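tundari-handheld-desk, README
last edit October 18, 2024

Raw takes from the pad comparison, Tundari handheld grippers, desk setup only. Two pad sets: Gralow (soft cover over a block) and Laizer (bare block, no cover). Arms not included here, see the Danance repo for those.

What's in it
633 takes, 30 objects. Mostly flat or floppy stuff - books, paper, folders, cloth. Rigid stuff was done in September and lives in the old folder, dont mix them, the calibration is different.
Each take = one video per gripper, jaw width log, a label file. Shortest takes are 50 frames, anything under that got dropped.

White objects are the hard ones. Exposure was locked for the whole batch, so pale covers and pages sit close to clipping and the gripper throws its own shadow on them. Both below are white things on the wood desk.

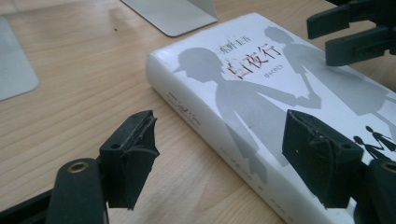
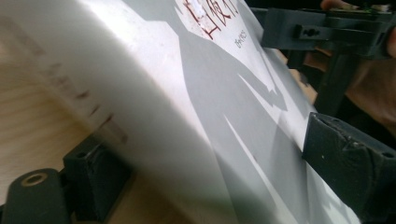 Labels
grasp_ok is 1 if the object stayed held until the release mark. Slips count as 0 even if regrasped after. pad_set is gralow or laizer, lower case. Empty pad_set = I forgot to write it down, treat as unknown.

Known problems
- jaw width drifts on long takes, re-zero from the first closed frame
- 220 takes have no left/right sync, flag is nosync in the label file
- pads wear down over the batch and were not swapped, so later takes are not a fair comparision with early ones
- auto segmentation mistakes shadow edges for object edges, check masks by hand on anything pale

Not done yet
Slip timing. Gloss paper. A second desk with a darker top, the wood is close in tone to some of the folders.

Loader is load_takes.py, point it at the top folder. Needs the label files next to the videos or it skips the take without a warning - will fix.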